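Kultier / Galerías / Orden y almacenaje

La mesa blanca: llaves, tarros y papeles

Galería de 2 fotografías. Publicada en noviembre.

Esta galería recoge una mesa de trabajo en la que conviven cosas de taller, de cocina y de oficina. Pertenece a la serie de orden y almacenaje de Kultier, que cuenta ya con alrededor de 700 imágenes entre cocinas, trasteros, bancos de trabajo y armarios de despacho. Las dos fotografías corresponden al mismo lugar y a la misma ocasión. No están numeradas por hora, de modo que pueden verse en cualquier orden.

El tablero es blanco y queda a 74 centímetros del suelo. Lo cierran tres paredes forradas con papel pintado de tema invernal. En las esquinas hay perfiles de aluminio y otra barra del mismo material cruza la pared del fondo, un poco por encima de la superficie. De esa barra se cuelgan los accesorios cuando hacen falta y se retiran cuando estorban.

El papel pintado es de la casa Ranjbar y se colocó antes que los perfiles. Los restos del rollo se guardan para reparaciones, porque las zonas próximas al tablero son las que más se rozan.
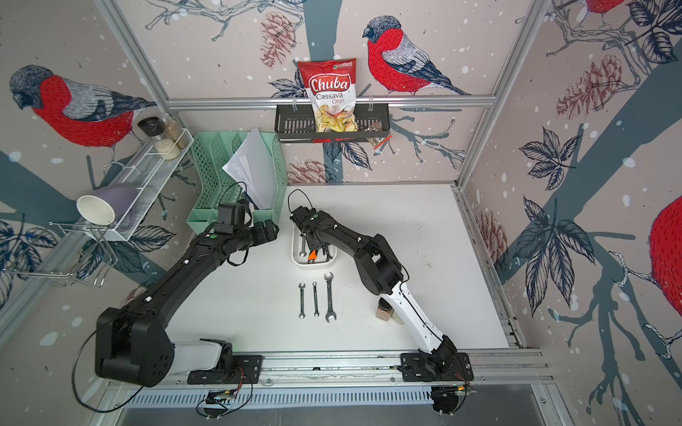

Bandeja blanca en el centro, tres llaves fijas alineadas delante y clasificador verde menta al fondo. Papel pintado con camachuelos, ramas y piñas.

Las llaves de la serie son fijas, de boca abierta. Las tres que descansan sobre el tablero están puestas una junto a otra y apuntan a la pared del fondo: la corta a la izquierda, la fina en medio y la más larga y gruesa a la derecha. Tienen el cuerpo oscurecido y los extremos cromados. En la bandeja hay otra llave, plateada, arrimada al lado izquierdo, y una herramienta pequeña de mango naranja.

La bandeja es rectangular, blanca y de poco tamaño. Se usa para todo lo que tiende a rodar o a perderse debajo de los papeles. No lleva separadores. En su día se probó con un inserto de espuma recortada y se descartó: obligaba a meter cada pieza en un hueco concreto, y en cuanto se compraba una herramienta nueva había que recortar otra vez. Ahora las piezas van sueltas y la bandeja se vacía al final de la jornada.

A la derecha de las llaves hay un tarro pequeño de vidrio con tapa negra y contenido granulado marrón. Los tarros de este tipo se repiten en toda la serie. Se eligió un solo modelo de tapa por una cuestión práctica: cualquier tapa perdida se sustituye con otra del cajón. Las etiquetas se escriben a lápiz en un trozo de cinta y se pegan en la base, así que para leerlas hay que levantar el tarro.

El clasificador verde menta, de paredes caladas y con varias ranuras verticales, ocupa el fondo del tablero. Es un modelo de sobremesa pensado para carpetas delgadas. Los folios sueltos se inclinan en cuanto la ranura no está llena, y eso es lo que les pasa a los de la fotografía. La documentación de la serie Folter, con sus 3.000 fichas de inventario, se archiva en otra sala; en la mesa solo se tiene la parte que se está revisando.

Notas sobre la colocación

Las herramientas metálicas se dejan cerca del borde de la mesa o en la bandeja. El papel va al fondo. Los tarros se ponen a la derecha, o bien en el estante, según se usen ese día o no. La vajilla tiene su sitio a la izquierda. Este reparto se fijó al montar la mesa y se ha cambiado poco. El cambio mayor fue pasar los tarros más altos al estante, donde se ven mejor y no tapan lo que hay detrás.

Para limpiar el tablero se retira primero la bandeja y después los tarros. Se pasa un paño con agua y jabón neutro. En el blanco se notan sobre todo las marcas grises que deja el metal al arrastrarse, y esas salen con goma de borrar blanda. El papel pintado se limpia en seco.

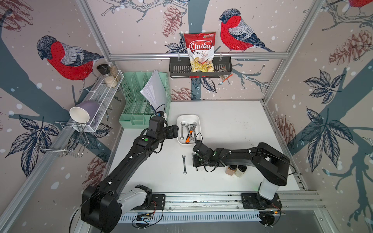 Tres llaves dentro de la bandeja y una cuarta sobre el tablero. A la izquierda, estante de rejilla con tarros y, más abajo, una taza tumbada en el escurridor.

En la segunda fotografía se aprecia mejor el lado izquierdo. El estante es de rejilla de alambre blanco, va montado en la pared y sostiene tres tarros de vidrio. Uno lleva tapa negra, otro contiene gránulos blancos y el más alto, una sustancia de color marrón claro. Conviene no sobrecargar estos estantes por la parte exterior, que es la que primero cede.

Debajo queda el escurridor cromado, sujeto al bastidor. La taza es de un gris que tira a lavanda, con el borde blanco, y está tumbada con la boca hacia la izquierda.

Las tres llaves de la bandeja están de canto o inclinadas, y entre ellas asoma una herramienta de mango naranja y negro. La cuarta, también plateada, está fuera, en vertical respecto al borde de la mesa. A la derecha hay dos tarros transparentes de especias con tapa negra: uno con un polvo marrón rojizo y el otro con un contenido tostado pálido.

De la barra del fondo cuelga una cesta metálica ranurada de color gris oscuro. Se engancha sin tornillos y puede desplazarse a lo largo de la barra. En la serie aparece en distintos puntos, unas veces con guantes o trapos y otras sin nada. Para piezas muy pequeñas no resulta adecuada, ya que se cuelan por las ranuras.

Datos de la galería

Serie: Orden y almacenaje
Apartado: Mesas de uso mixto
Número de fotografías: 2
Altura del tablero: 74 cm
Papel pintado: Ranjbar
Inventario relacionado: Folter

Galerías del mismo apartado: Banco de costura con cajonera. Mesa de cocina con archivador. Escritorio plegable de pasillo.

Volver al índice de Orden y almacenaje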